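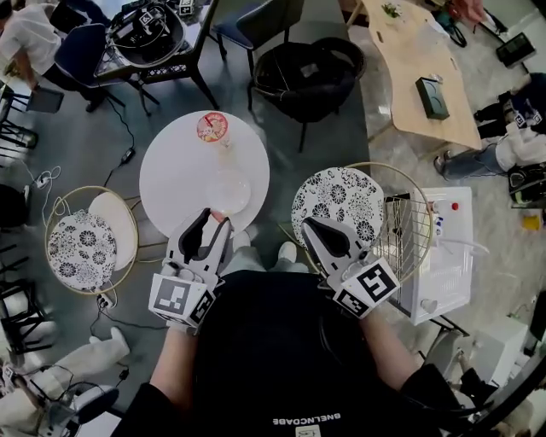

Harker Building, 2nd floor -- fire and general safety walk
27 Sep 2025
Checked by: Apinya Limsakul
Copy to: Prodromos Tzanetos

Exit signs lit -- OK
Stairwell doors close and latch -- NO. East door hangs open an inch. Same as last time
Extinguishers, gauge in green -- OK except unit 69, tag missing. Gebreyes to replace
Emergency lights, test button -- 3 dead, all in the back hall. Batteries on order
Smoke detectors -- OK, panel clear
Sprinkler heads, 18 in. clearance -- boxes stacked too high in storage, moved them myself. Please dont put them back
Electrical panel access -- OK
Extension cords -- two daisy chained by the copier. Unplugged
First aid kit -- low on bandages, eyewash expired
Kitchen outlets, GFCI trip test -- left one didn't trip. Tape over it til Kendska comes out
Floors and walkways -- loose carpet edge outside room 425, trip hazard
Exit route map -- still shows the old layout, needs reprint

Not checked: roof hatch, no key. Prodromos do you have it?
Recheck east door and room 425 before end of September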